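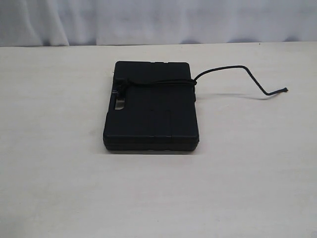 black case, lid down, bit scuffed

Gremgate Swap & Mend forum > General chat > Table hire going up??

tinlid
Just had the email about the spring sale. Tables up from 3 quid to 7. Seven! For a trestle and a folding chair if you're lucky. I only bring small stuff, old cases, tape measures, the odd tin. Takes me half the morning to make that back. Anyone else fed up or is it just me

marrowfat
Not just you. We did the Geredcombe one in November, 6 quid and that included a cup of tea and somewhere to park. Gremgate you park up by the chapel and carry everything down the hill.

oddsocks_ed
Hall hire has gone up, thats all it is. Heating too. I don't love it but I'd sooner pay 7 than have it fold like the Rollholm one did. Everyone moaned there as well and then everyone was sad when it shut.

tinlid
Rollholm shut because the roof leaked, nothing to do with the price of tables

oddsocks_ed
Roof leaked because there was no money to mend it
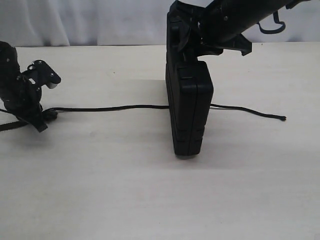

marrowfat
Anyway the price isn't even my main gripe, it's the doors. Last time the dealers were let in at half six while we were still unpacking. Torches out, hands in the boxes. One bloke had my biscuit tins out of the car before I'd got my coat off, offered me a pound for the lot.

pennywhistle7
did you take it

marrowfat
No I did not. Sold two of them later on for more than that each. Kept the shortbread one.

pennywhistle7
I quite like the early lot tbh. They pay cash, they don't faff, and you've got your table money back before the public's even in. If you don't want to sell just say not yet. Never had a problem

gravyboat
Easy if you're loud. I'm not loud. Had a lovely little brass lamp go for pennies cos I got flustered and said yes. Still cross about it now

tinlid
This is what I mean though. If we're paying more then sellers should get a proper half hour to set up, doors shut. Then let the traders in for a fee. Put the fee towards the hall. Everyones happy

oddsocks_ed
Traders won't be happy

tinlid
Good
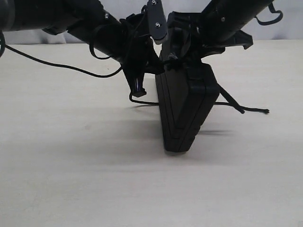

ladderback
New here so sorry if this has been asked. Doing my first table in the spring, clearing out my dad's shed. Mostly hand tools, jars of screws, a vice. Do I price everything or wait for offers? And does anyone buy boxes with nothing in them, there's a stack of empty ones

pennywhistle7
Price the good bits. Everything else in a crate, one price, big sign. People love a crate

gravyboat
Price ALL of it. Lots of us won't ask, we just walk on. Stickers that peel off clean please, not the ones that leave gunk

marrowfat
Agree with gravyboat. And bring change! Last time I had 3 twenties before eight o'clock and nothing to break them with, had to go begging to the cake stall.

tinlid
Empty boxes yes, bring them. I buy them for a start. Wipe them out first, and check the catches. Vice will go in the first ten minutes so don't let it go daft cheap. I'd start high and come down a bit

oddsocks_ed
Dont start too high, it's heavy and you will be the one carrying it back up the hill

ladderback
Thanks all. Would a sheet over the table be alright? I've got a white one, bit creased

gravyboat
Dark is better for tools imo, white shows every bit of rust that drops off. An old blanket stops things rolling too

pennywhistle7
Disagree, white looks clean and you can spot your small bits. I've used a white one for years. Goes in the wash after 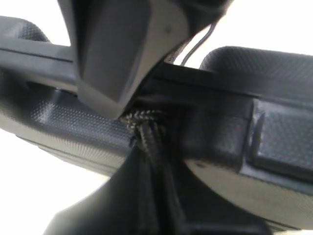
marrowfat
Back to the price. Has anybody actualy written to the hall? Because moaning on here does nothing. There were 100 tables last summer, so at 7 quid a go that's 700. I would like to know what the hall costs for a morning, that's all.

oddsocks_ed
Wasn't 100, that was with the car park pitches and those were cheaper

marrowfat
Fine, knock some off. Still a lot of money

Chow
I do the bookings so I'll chip in. Hire went up in November and we held the old price through winter. The 7 is for a full table, you can share one and split it, just put both names on the form. Setting up time is a fair point and I will raise it. Can't promise on the traders, a few of them have been coming longer than I have.

tinlid
Thanks Chow. Didn't know about sharing. Is that on the form? Couldn't see it

Chow
It's on the back

tinlid
Who looks at the back

gravyboat
I'd share with someone if they're quiet and don't mind china. Need the end near the radiator

ladderback
I don't mind china. Would the vice be a problem

gravyboat
Put it on the floor and we're fine. Message me

pennywhistle7
Still think its too dear for half a morning in the cold but I'll be there, usual spot by the door. Has anyone got a spare folding chair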